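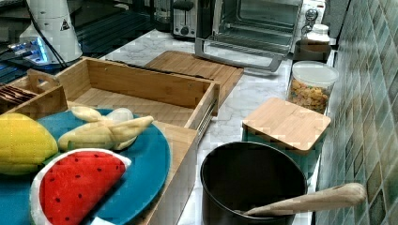
Part-time Kitchen Assistant, Gustham House

Zostport Family Services is hiring a part-time kitchen assistant for Gustham House, our family day center on Ngcobo Street. The post is 3 mornings a week, 7:30 a.m. to noon, starting in January.

You will make breakfast and a cold lunch, wash up, put away grocery deliveries and keep the allergy sheet up to date. Parents and young children use the room next door, and you will see a lot of them.

What we need from you

Some experience cooking for groups, paid or unpaid
A current food handler card, or willing to get one in your first month
Able to lift a full grocery crate
Comfortable around toddlers

Spanish is useful but not required. A background check is done before the start date and we pay for it. 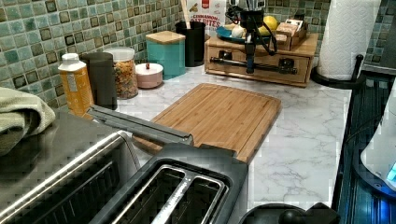 Countertop with toaster oven and two-slot toaster

Pay and hours

The position is paid hourly on our Grade 9 scale. Hours follow the school calendar. Paid sick time begins on your first day. Parking is free behind the building, and the Puvum bus stops at the corner.

How to apply

Send a resume or a short letter to Busisiwe Zwane, Gustham House, 528 Ngcobo Street, Zostport. Put job number 2513 on the envelope. Please include two references and a phone number where we can reach you in the afternoon. Applications stay open until the job is filled.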